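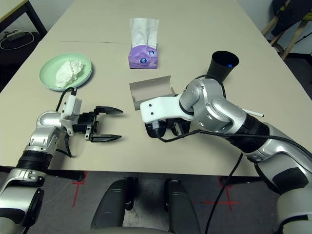
Denus table set: tissue box, green plate and open grey box.

Denus Tabletop Items, data card
Maintainer: Solomiia Kobzar
Last revised: February 19, 2026

Summary
Denus is a list of small household items and where they rest on a table while it is being cleared or laid out. It was compiled at Brimton and replaces the older Pedine list, whose item names were inconsistent. There are 1286 records, of which 1017 have been checked by a second reader.

Fields
item: short everyday name, lower case
colour: one plain word, British spelling
rests_on: table, plate, box or hand
pose: upright, on its side, flat, unknown
neighbour: nearest other item, if any

Naming
The vocabulary has 20 item names. A box with its lid folded back is recorded as "box, open", whichever face it lies on. Tissues still in the opening of a tissue box belong to the box and get no record of their own. Loose material on a plate is entered as "plate contents" unless both readers agree on a narrower name.

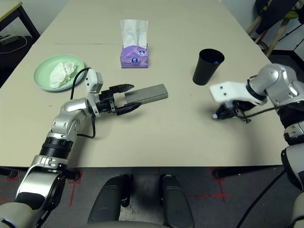 Containers are recorded separately from what they hold. The inner item gets its own record only if it can be named. The black cup to the right of the purple tissue box is therefore one record, pose upright, and the small blue object just inside its rim goes in the notes field. The plate is handled in the same way.

Known problems
"pen" and "marker" were merged in June and have not been split again. Six records taken over from Kravchuk have no neighbour value. Pose is unreliable for soft items.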